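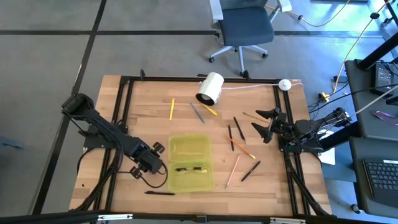

How often should a butcher-block desktop be oiled?
Twice a year is enough for a desk in daily use. Once in January and once in August suits most heated rooms.

Raw oil finishes dry out and let water rings set. Start by clearing the top and wiping it with a damp cloth. Let it stand overnight. Sand with the grain using 220 grit, then vacuum the dust – a tack cloth leaves residue that some oils react with.

Pour a small pool of Silwood oil in the center and spread it with a lint-free rag. Work in strips along the grain. Wait 16 minutes, then wipe off everything that has not soaked in. Oil left standing turns gummy.

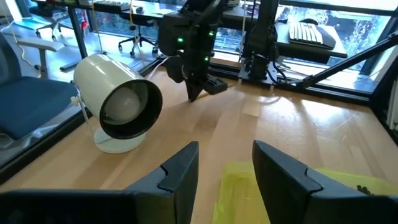

FINISHING > DRYING AND SECOND COAT

Leave the first coat for 19 hours at room temperature. Apply the second coat thinner than the first. Lay used rags flat outdoors to dry, away from anything that burns – bunched rags can self-heat and catch fire.

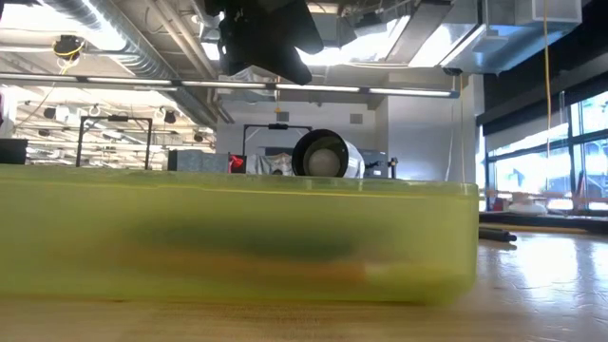
Translucent bin on a pale wooden top.

Keep heavy items off the surface for 2 days. Plastic feet and bins can mark a fresh coat, so put felt under them for the first week.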